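Prothesensprechstunde kommt im August auch nach Wellasthorpe

Brandinberg/Wellasthorpe. Wer eine Zahnprothese trägt, kennt das vermutlich: Erst drückt es ein bisschen beim Brötchen, dann beim Apfel, und irgendwann liegt das gute Stück häufiger im Glas als im Mund. Zum Zahnarzt gehen viele trotzdem nicht, besonders wenn der Weg weit ist und der Bus nur zweimal am Vormittag fährt. In der Praxis Rivadeneyra in Brandinberg hat man sich darüber im vergangenen Winter viele Gedanken gemacht, und jetzt ist etwas Schönes dabei herausgekommen – ab August gibt es einmal im Monat eine Prothesensprechstunde in Wellasthorpe, und zwar an einem Sonntag.

Den Anfang macht der erste Sonntag im August um 10 Uhr im Gemeindesaal neben der alten Schule. Die Sprechstunde dauert 90 Minuten, und wer kommt, darf gern seine Prothese mitbringen, auch die, die seit Jahren in der Schublade liegt. Geleitet wird das Ganze von der Zahnärztin Nayeli Tello, die viele in Brandinberg schon aus der Praxis kennen und die auch die Idee dazu hatte.

Wie sie darauf gekommen ist, erzählt sie gern und ausführlich. Eine Patientin aus Wellasthorpe, 78 Jahre alt und sonst gut zu Fuß, war im Februar zu ihr gekommen, weil die Enkelin sie gefahren hatte. Die untere Prothese saß so locker, dass die alte Dame seit Monaten nur noch Suppe und eingeweichtes Brot gegessen hatte. »Ich habe sie gefragt, warum sie nicht früher gekommen ist«, sagt Tello. »Und da hat sie mich ganz freundlich angeschaut und gesagt: Ja, wie denn?« Die Prothese wurde unterfüttert, am nächsten Tag saß sie wieder, und zu Ostern kam eine Karte in die Praxis, auf der stand, dass es Braten gegeben habe. Die Karte hängt bis heute am Empfang.

Dass Prothesen mit der Zeit locker werden, ist ganz normal und hat meistens nichts damit zu tun, dass jemand etwas falsch gemacht hätte. Der Kieferknochen bildet sich dort, wo keine Zähne mehr sind, nach und nach zurück, die Schleimhaut verändert sich mit, und der Kunststoff bleibt natürlich, wie er ist. Irgendwann passt beides nicht mehr zusammen. Manche helfen sich dann mit immer mehr Haftcreme, und eine Weile geht das ja auch gut. Wenn die Creme aber schon mittags nachgelegt werden muss, sollte nach Ansicht der Zahnärztin doch jemand einen Blick darauf werfen. Ebenso bei Druckstellen, die nach ein paar Tagen nicht verschwinden, bei eingerissenen Mundwinkeln oder wenn es beim Sprechen plötzlich klappert.

»Viele schämen sich dafür, und das tut mir immer ein bisschen leid«, sagt Tello. »Da sitzen Leute vor mir, die haben ihr Leben lang gearbeitet und Kinder großgezogen, und dann entschuldigen sie sich für ihren Zahnersatz.« Im Gemeindesaal soll es deshalb möglichst wenig nach Praxis aussehen. Es gibt Kaffee, es gibt einen abgetrennten Bereich hinter der Stellwand, in dem man in Ruhe den Mund aufmachen kann, und wer erst einmal nur zuhören möchte, setzt sich einfach dazu.

Behandelt wird in Wellasthorpe allerdings nur im Kleinen. Die Zahnärztin schaut sich den Sitz an, kontrolliert die Schleimhaut und kann eine scharfe Kante oder eine Druckstelle gleich an Ort und Stelle glätten. Für eine Unterfütterung oder eine Reparatur muss die Prothese ins Labor. Hier springt das Dentallabor Solus ein, das seinen Sitz ebenfalls in Brandinberg hat und mit der Praxis schon lange zusammenarbeitet. Ein Zahntechniker des Labors ist am Sonntag mit dabei, nimmt kleinere Reparaturen auf Wunsch gleich mit und bringt sie am Montagnachmittag wieder zurück nach Wellasthorpe. Eine Nacht muss man also ohne auskommen, aber die Fahrerei entfällt, und das war den Beteiligten das Wichtigste.

Eine Bitte hat das Labor noch, und sie kommt offenbar aus Erfahrung: Eine gebrochene Prothese bitte nicht selbst kleben! Sekundenkleber greift den Kunststoff an, die Bruchkanten passen danach nicht mehr sauber aufeinander, und aus einer Reparatur, die sonst an einem Vormittag erledigt wäre, wird womöglich eine Neuanfertigung. Besser alle Teile, auch die winzigen, in ein sauberes Döschen legen und mitbringen. Das gilt genauso für einen herausgefallenen Zahn.

Ein zweiter Teil des Vormittags gehört der Pflege, und auch da gibt es erstaunlich viel zu erzählen. Gereinigt wird eine Prothese am besten morgens und abends mit einer Prothesenbürste und etwas milder Flüssigseife. Gewöhnliche Zahnpasta enthält oft Putzkörper, die für den Kunststoff zu grob sind und feine Kratzer hinterlassen, in denen sich dann wieder Beläge sammeln. Wer beim Bürsten ein Handtuch ins Waschbecken legt oder etwas Wasser einlaufen lässt, muss sich nicht so ärgern, falls einmal etwas aus der Hand rutscht. Heißes Wasser ist keine gute Idee, der Kunststoff kann sich verziehen. Und Reinigungstabletten dürfen gern dazukommen, aber die Bürste ersetzen sie nicht.

Auch zum Gaumen und zur Zunge hat Nayeli Tello etwas zu sagen, denn die werden gern vergessen. Eine weiche Bürste genügt, einmal am Abend, ganz ohne Druck. Wer noch eigene Zähne hat, an denen eine Teilprothese mit Klammern befestigt ist, sollte gerade diese Zähne besonders gründlich putzen, dort setzt sich am meisten fest.

Ob man die Prothese nachts herausnimmt oder nicht, wird an diesem Sonntag sicher zur Sprache kommen. Das ist nämlich die Frage, die der Zahnärztin in Brandinberg am häufigsten gestellt wird. Ihre Antwort fällt meistens zugunsten der Pause aus: Die Schleimhaut erholt sich, und Entzündungen haben weniger Gelegenheit. Bei manchen Patienten gibt es aber gute Gründe, es anders zu halten, und das bespricht sie lieber im Einzelnen. Aufbewahrt wird der Zahnersatz sauber und in einem Behälter, der auch selbst regelmäßig ausgewaschen wird.
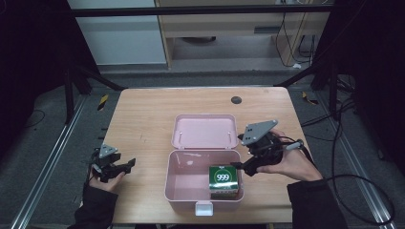 Aufgeklappte rosa Kunststoffbox mit einer grünen Packung.

Angehörige sind im Gemeindesaal ausdrücklich willkommen. Wer zu Hause die Mutter oder den Schwiegervater pflegt, steht ja oft etwas ratlos vor der Frage, wie so eine Prothese eigentlich herausgeht, ohne dass es wehtut oder peinlich wird. Tello möchte das an einem Modell vorführen, so oft, wie es gewünscht wird, und dabei darf auch selbst probiert werden. In der Praxis hat sie damit gute Erfahrungen gemacht – neulich hat eine Tochter nach dem dritten Versuch so laut »Ha!« gerufen, dass man es bis ins Wartezimmer hörte.

Geplant ist die Sonntagssprechstunde zunächst für 3 Monate. Danach wollen Praxis und Labor sehen, wie der Vormittag angenommen wird und ob man vielleicht eine spätere Uhrzeit wählt, denn aus der Kirchengemeinde kam bereits der freundliche Hinweis, dass um 10 Uhr auch die Orgel spielt. Für den August bleibt es nun aber bei der angekündigten Zeit. Wer aus dem Gottesdienst kommt, kann ohne Weiteres später dazustoßen.

Eine Anmeldung ist nicht nötig. Wer schlecht zu Fuß ist und eine Mitfahrgelegenheit innerhalb von Wellasthorpe braucht, gibt bitte bis Freitagmittag in der Praxis Rivadeneyra in Brandinberg Bescheid, telefonisch oder persönlich am Empfang. Mitzubringen sind die Versichertenkarte, der Zahnersatz und, falls vorhanden, das Bonusheft sowie eine Liste der Medikamente, die regelmäßig eingenommen werden. Einige davon machen nämlich einen trockenen Mund, und auf trockener Schleimhaut hält auch die bestsitzende Prothese schlechter.

Der Eingang zum Gemeindesaal liegt auf der Hofseite und ist über die Rampe stufenlos zu erreichen.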